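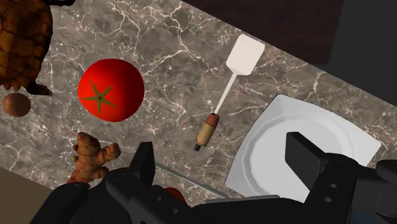
4.2 Drilling claims and the press

Gorus announced 3 offshore licenses in April. We doubt the announcement meant much. Of 480 news items we coded, 62 cited a survey, and most of those cited the same one, by Resa. Vachon reads the coverage as a signal to neighboring states. The timing fits, but so would almost any timing. 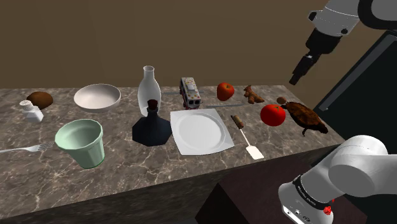
Figure 3. Rendered view with marble countertop and robot arm.

4.3 Limits of the coding

Items from the Uvbridge archive were coded once only. Tone scores for these should be read with care, and we place little weight on them.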